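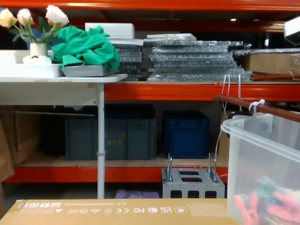
Minutes of the June meeting, Shipping and Stores Working Group
Held in the upstairs room at 2 p.m., or as near to it as the kettle allowed

Present: Yi-an Hyun (chair), Diệp Lã (minutes), goods in, packing bench, IT, accounts (until the biscuits were finished)
Apologies: transport

1. Minutes of the last meeting
Agreed, with one correction. Where it said the label printer in bay two was "resting", it should have said "broken". IT asked that the word "again" be left out. It has been put back.

2. Barcode changeover
Yi-an reported that the move from the old Visosel handsets to the Jeon ones is further along than it was, a low bar. Of 3,508 stock lines, 638 still carry the old short codes, which the Jeon handsets read perfectly well and then file under garden hoses. We don't sell garden hoses. Accounts asked whether the value of the garden hoses would show in the year-end figures and was told it already does.

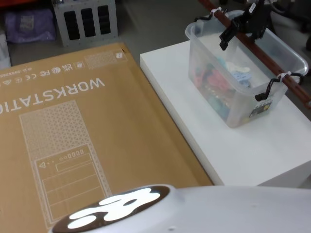

Goods in would like it recorded that they asked for a longer changeover in the first place. It is recorded. They would also like the spare handset back from whoever has it.

Action: Diệp to send the list of remaining short codes to goods in, as a spreadsheet and in an order somebody could walk.
Action: IT to find out where the hoses come from.

3. Flornix stock system
The Flornix update went in overnight and most of it stayed in. The packing bench now has to confirm each parcel twice, once by scanning it and once by pressing a green button marked "Are you sure?" Opinion at the bench is that they were sure the first time. IT explained that the second step can be switched off for each user, but only by a supervisor, and that the supervisor account was set up under the name of somebody who left in the spring. The password is thought to be on a sticky note, and the sticky note is thought to be in a skip.

Action: IT to ring Flornix support and stay on the line this time.

4. Shelf labels
Yi-an showed two sample labels. The yellow one can be read from a distance but peels. The white one stays put but can only be scanned from close enough to smell the shelf. After longer than it deserved, the group chose white for the lower levels and yellow for the upper ones, with tape. 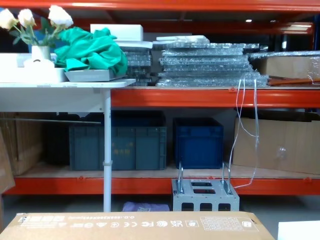 White table and the orange-red racking behind.

Accounts asked what the tape would cost and was given a roll to look at.

5. Returns
61 returns are waiting to be booked back in. Diệp pointed out that the form asks for a reason and that most people had picked "Other", with the box underneath left blank. One entry says "it came back". The Cosell plug-in would make the box compulsory. The bench said this would lead to 61 entries reading "it came back". The plug-in will be tried anyway, on one screen, for a month.

Action: Diệp to set up the trial and write a shorter list of reasons, including "it came back".
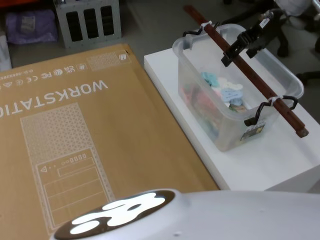
6. Any other business
The clock on the packing PC is eleven minutes fast. The late shift has asked for it to be left alone. The early shift has asked for it to be fixed. Held over.

Transport sent a note asking for collection times to be printed on the pick list. Agreed at once, to general alarm.

Meeting closed at 3.25 p.m., or 3.36 by the packing PC.
Next meeting: same room. Handsets to be left downstairs.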